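Our Ramville build log lists 470 recorded attempts at the kitchen table. I don't trust that number much. Of those, 306 were marked good, mostly by whoever had just done them. 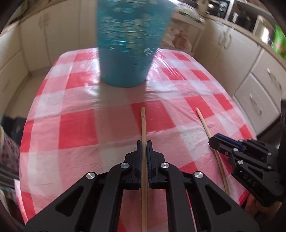 Figure 2. Two hand-held grippers and two wooden sticks on the checkered cloth, with the teal cup behind.

The linkage pins are the part I'd defend. The finger strips I wouldn't, at least until someone repeats the November runs on a surface less shiny than this one.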